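How to Complain About a Cable News Segment (and Get an Answer)

I've been yelling at my TV since the Avetti Hour first went on the air, and for years that's all I did. Then I started writing in, and I've gotten real replies – even an on-air correction once! My way of doing it is pretty simple.

Step 1: Get the details down

Write down the show, the host and the time of day the segment ran. If you can record it, great. If you can't, most channels post clips by the next morning. I keep a notebook by the couch and it's a mess, but it works.

Step 2: Pick one thing

My first letter to Palason News had 16 complaints in it and I heard nothing back. Now I stick to one. Was a number wrong? Did the guest from one party get 15 minutes while the other side got a quick sound bite? "Your whole network is biased" may be how you feel (I've been there), but an editor can't do much with it.

Step 3: Write it short

I try to stay under 80 words for the complaint itself. Quote what was said, say what's wrong with it, and add a link if you have one. Then ask for something specific, like a correction or a reply from the producer.

Let it sit for a bit before you send it. I go do some chore and come back, and I always end up cutting a line or two that was just me being mad.
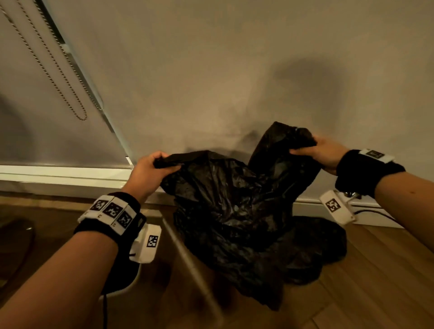
Step 4: Send it to the right place

Look for a page called "Standards" or "Viewer Feedback," usually way down at the bottom of the site. Morker Cable has a web form that cuts you off mid-sentence, so paste your text in and check it before you hit send.

Step 5: Follow up

Give them about 30 days, then send the same note again with the first date on it. Still quiet? Try your local affiliate – mine passed my letter along and I had an answer that same week.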